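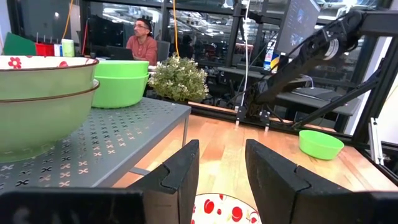
The Mirnero wrist kit is for teams recording their own examples for a learning system. Small camera, bracket, lead, logging software, all in one box. Clamp it on, guide the arm through the job, press save, go again. The camera sits low enough that both fingers stay in view along with whatever is coming up between them, in this case the rim of a plate with red cherry-like circles on it. That's the view the model learns from so it's the view you want to be recording. Stacked bowls, single bowls, plates, all fair game.

What's in the box
Wrist camera with fixed lens
Bracket and 12 screws (two spare)
Lead, 3 m, with clips
Hex key
Card with set-up steps

Recording
30 pictures a second, time-stamped against the joint readings. Each go is saved as its own file with a name, a task label and a keep/bin flag. Bin the bad ones as you go, much quicker than sorting 2,000 of them at the end. Pause works mid-task. Undo dosen't, sorry, coming in the June update.

Getting decent examples
Move things between goes. Same bowl in the same spot all morning teaches it the spot. Swap the stacks round, turn the plates, change the lighting if you can. Keep labels short and agree them before you start: "pick bowl", "stack bowl", that sort of thing. Wipe the lens at lunch.

Fits
Grergate arms, all sizes. Pindasham arms with the adaptor plate (sold seperately, part 41). Nguyen grippers fine, but use the long bracket or the left finger blocks the view. Anything else, send us the flange drawing and we'll look.

Not included
Arm, gripper, table clamps, computer.

Orders and lead times: Amedeo Carbone. Set-up questions, odd brackets, file formats: Hooman Bahrami, mornings best. Spare leads in stock, long brackets back in soon.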